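Gripper comparison, carpet pickup
March 11, 2023
Jalldale, back area, carpet side

Purpose

Compare the Levemitz two-finger gripper (black pointed fingers) with the Dosov wide-pad gripper on floor litter. Same arm, same wrist mount, same controller settings. Left arm holds the bin throughout. Only the right end is swapped.

The January runs were done on hard floor and do not carry over. Thin items slid there until they hit something. Carpet holds them in place but lets the fingertips sink in, and the force reading at contact is much softer. The old contact threshold had to go.

Setup

Controller is the Tang unit, firmware build 921. Approach speed is the slow preset for both grippers. Finger opening set to maximum on approach, closing force on the middle setting. Head camera only, wrist camera unplugged to rule out the dropped packets we had in January. Fresh liner in the bin at the start of each gripper's block.

Contact threshold: started at 22 N, which pushed the fingertips well into the pile and bent the wrist bracket slightly out of line. Backed off to 11 N. Fingers now stop at the carpet surface most of the time. Bracket straightened and bolts retightened before any logged run.

Logged runs

1. Dosov pads. Good on anything with bulk. Cup, bottle and slippers came up on the first or second try. Stick was hopeless, the pads bridge over it and close on nothing. Flat cardboard was picked up only when a corner was already raised. Pads also collect carpet fiber and need wiping between runs.

2. Levemitz pointed fingers. Same kinds of items, laid out again by hand in front of the furniture. Slippers, cup, stick, cardboard and drink carton on the floor, soft wrappers in between.

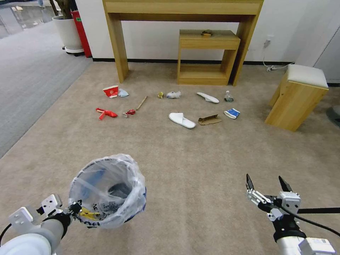

3. Levemitz, repeat with the wrist tilted 11 degrees forward. Stick and cardboard both improved. One fingertip gets under the cardboard edge and the other clamps from above. Slipper by the toe strap is reliable, slipper by the heel is not, it rolls out during the lift. Clear plastic is still the worst case. The grasp itself is fine but the planner puts the target off to one side of the item, so the fingers close on carpet.

Notes on the bin

The liner folds out over the rim and the segmentation sometimes treats those folds as litter. Got 2 false targets on the bin itself in run 3. Masking by left arm pose fixes it as long as the bin does not rotate in the grip. It does rotate, a little, when a slipper lands on the near side. Need a rubber strip on the left fingers or a flat spot on the rim.

Release height over the bin can come down. With the pointed fingers, light wrappers stick to the tips on release and need a second open command. Added a short open-close-open at the drop point. Costs about 2 seconds per item.

Cable on the right wrist swings across the carpet at full reach. It has not snagged but it shows up in the depth image as a ridge. Tie it back to the forearm before the next block.

Where this leaves the choice

Levemitz fingers stay on for carpet. Keep the Dosov pads mounted on the spare plate for bottles and cups, and try them again with a thinner pad if one can be cut. Tilt stays at 11 degrees for now.

To do

Refit wrist camera and check packets with the new cable route.
Rerun clear plastic with the side light on.
Save the 11 N threshold as the carpet profile, separate from the hard floor one.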